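The Second Life of School Clothing

Families in the Tranari district spend a good deal each autumn on clothes that will be outgrown before the following summer. The Kiltance Exchange was founded to reduce that cost. It accepts children's clothing in sound condition, sorts it by size and season, and offers it again to any household in the district without charge or proof of need.

The absence of a means test was a matter of long discussion. Ilse Kramer, who directs the Exchange, takes the view that a service open to all carries no stigma for those who depend on it. Membership now stands at 800 households, and 2,000 garments passed through the sorting room in October alone.

Standards are set out in a short printed guide. Zips must close, cuffs must hold their shape, and names inked on labels are covered with a plain tape. Items that fall short are sent to the mending bench, where Volkan Karakaya and his colleagues replace buttons and turn up hems. Those beyond repair are cut down for cleaning cloths and sold to the Grekorico workshops next door.

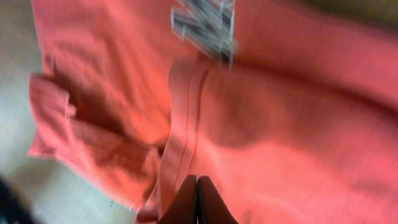 Demand is highest for coats and school shoes, and the Exchange has never held enough of either. A winter reserve has therefore been established, to which members may contribute from early spring. Garments in the reserve are held for up to 18 weeks and then released in order of request.

The district has agreed to fund the premises for a further 2 years. A second collection point, in the former Carré bakery, is due to open before the start of the new school term.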